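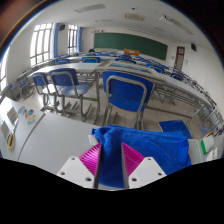

# Wiping down the classroom tables and chairs

Written for whoever has the room at the end of the day. It covers the long tables, the blue chairs and the floor edge along the legs. The whole job takes 23 minutes for one person once you have done it a couple of times. Two people can do it faster if one does tables and the other does chairs.

## What you need

- Two microfiber towels, one for washing and one for drying. Royal blue is for tables and chairs. Don't use a blue one on the floor.
- A spray bottle, 800 ml, filled to the line
- Dish soap, the plain kind
- A bucket of clean warm water for rinsing the towel
- A plastic scraper for gum and tape
- A dry mop or broom

The towels are on the second shelf of the supply closet. If the shelf is empty, check the drying rack before opening a new pack. Shamim Swati orders them for the whole Hulusdale building and needs a week's notice.

## Mix the spray

One small squirt of dish soap in a full bottle of water. Turn it over a few times to mix, don't shake it. Too much soap leaves a film on light-gray tabletops that shows up the next morning as streaks, and then you have to rinse everything again.

We used the Dallov concentrate for a while. It works, but it has to be measured carefully and it smells strong in a closed room. If you still have some, use it on the sinks.

## Clear the tables first

Take everything off before you spray. Pens and paper go in the tray by the door. Bags and jackets go on the hooks.

Glass panels need a little more care. Don't slide one across a table to get it out of the way. Grit under the edge will scratch the top. Lift it with both hands and put it flat on a table you aren't cleaning yet, well away from the edge. When that table's turn comes, move the panel to a clean, dry one. Don't lean glass against a chair.

## Tables

1. Fold the towel in half, then in half again. That gives you eight faces to work with if you refold it as you go.
2. Spray the towel, not the table. Spray that lands on the tabletop runs into the joints between sections and sits there.
3. Start at the far end and wipe toward yourself in long overlapping strokes. Go the length of the table, then turn around and do the other half from the opposite side.
4. Refold to a clean face after each section.
5. Wipe the front edge separately. Most of the hand grease is there, and a flat wipe across the top misses it.
6. Dry with the second towel.

Seams collect eraser crumbs and pencil dust. Run a corner of the towel along each one with a fingertip behind it. If something is packed in, use the scraper held almost flat — never the point of a key or scissors.

Use the side of the towel without the sewn-in tag when you can. The tag is stiffer than the cloth and can drag dirt across a surface you've just done. Some people cut them off. That's fine, but cut close to the seam and don't pull, or the edge starts to unravel.

## Stickers and labels

Leave gray labels alone. Wipe over them lightly with a barely damp towel and keep the soap off the edges. If one has started to lift, press it down dry and write the spot in the book.

Small colorful stickers stay too, unless the teacher has asked for them to come off. Roos Aerts has asked more than once that the ones on the desk be left where they are. If you do get the go-ahead:

1. Lay a warm, wet corner of towel over the sticker for 13 minutes.
2. Lift one edge with the plastic scraper.
3. Peel slowly and keep the angle low.
4. Rub the leftover glue with a drop of dish soap, rinse, and dry.

Rubbing alcohol is a last resort. Try it on the underside first.

## Chairs

Pull out one row at a time so you don't lose track of where you are.

Wipe the backrest front and back, then the seat, then the gray metal frame. Wring the towel out well before you touch the metal. Water left where the tubing meets the seat turns into rust spots over a winter. Go down each leg in one pass with the towel wrapped around it, and finish at the foot.

Check the feet while you're there. A missing cap will mark the tile. Spare caps are in the Jugah tin, bottom shelf of the closet. Push one on with a slight twist. If a seat wobbles, put the chair by the door with a note on it and don't put it back in the row.

Tuck the chairs in when they are dry, backs lined up with the table edge.

## Floor edge

Dry mop under the tables before the last row goes back. The beige tile hides dust pretty well, so do it even if it looks clean. Wet mopping is done on Tuesday by Lamisi Appiah and doesn't need to be part of this.

## Washing the towels

Wash blue towels together, warm, with no fabric softener. Softener coats the fibers and the towel starts pushing water around instead of picking it up. Shake them out and hang them on the rack. Low heat in the dryer is okay if you need them the same day.

A towel that still leaves lint after two washes goes in the floor bag.

Questions go to Abdul-Rahman Owusu, extension 633. Closet key is at the front desk until 6.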